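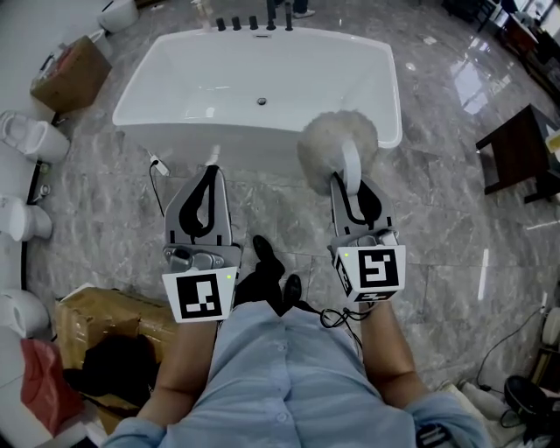

Pinza en cada mano, cepillo de baño en la derecha y bañera por delante. Abro hilo sobre la jornada de puertas abiertas de Vosbridge.

1/ Vosbridge enseña robots a limpiar baños. O, para ser exactos, enseña a personas a limpiar baños como si fueran robots, y luego ya se verá. Yo iba por el café y la curiosidad, en ese orden.

2/ La visita es en una sala de exposición de sanitarios. Suelo gris pulido con dibujo de mármol, inodoros en fila y una bañera exenta más grande que mi primera cocina. Dentro de esa bañera cabe mi dignidad entera, y sobra sitio.

3/ Nos recibe Marloes Bosman, responsable de la demostración. Primera frase: «Los dedos no existen». Segunda frase: «Cuidado con el cable». Toda la formación técnica cabe ahí.

4/ La idea: la pinza registra cada movimiento y con eso se entrena después el brazo automático, que se llama Kaewkla y vive en otro edificio. Pregunté si podíamos verlo. Está en mantenimiento. El futuro siempre está en mantenimiento.

5/ Los cubitos blancos con cuadrados negros que lleva cada pinza sirven para saber dónde está la mano en todo momento. Mi madre lo hacía sin cubitos.

6/ Coger un cepillo por el mango con dos dedos curvos parece una tontería hasta que lo intentas. Yo tardé 11 intentos. El señor de al lado, fontanero jubilado, lo hizo a la primera y me miró con una compasión que no olvidaré.

7/ El cepillo, por cierto, es una cosa blanca y peluda con mango curvo. Pasas media tarde con él en alto y acabas cogiéndole cariño. Propuse ponerle nombre. Marloes dijo que ya tenía un código.

8/ Dato para los amantes de los datos: llevan 1.338 pasadas de bañera grabadas y quieren muchas más. Pregunté cuántas hacen falta para que el robot aprenda a limpiar detrás de los grifos. «Más». A mí tampoco me ha dado nunca tiempo de aprenderlo.

9/ Turno de preguntas. Una señora quiso saber si también recoge los pelos del desagüe. Silencio en la sala. Marloes contestó que eso está previsto para la fase de Udton, que empieza en junio. Nadie preguntó más. Era la única pregunta que importaba.

10/ Lo bueno: no venden humo. Te dicen lo que falla (los mangos finos, los reflejos, la gente que habla con las manos mientras las lleva ocupadas por dos pinzas) y te dejan probarlo. He estado en demostraciones de aspiradoras con mucha más épica y menos verdad.

11/ Lo malo: a los 30 minutos te duelen unos músculos del antebrazo que no sabías que tenías. Y ya en casa me sorprendí intentando abrir el bote del champú sin usar el pulgar.

12/ Si alguien quiere ir, repiten en el local de Prarergate a las seis de la tarde. Grupos de 26 como máximo, calzado cómodo y mangas que no se enganchen. El café, flojo.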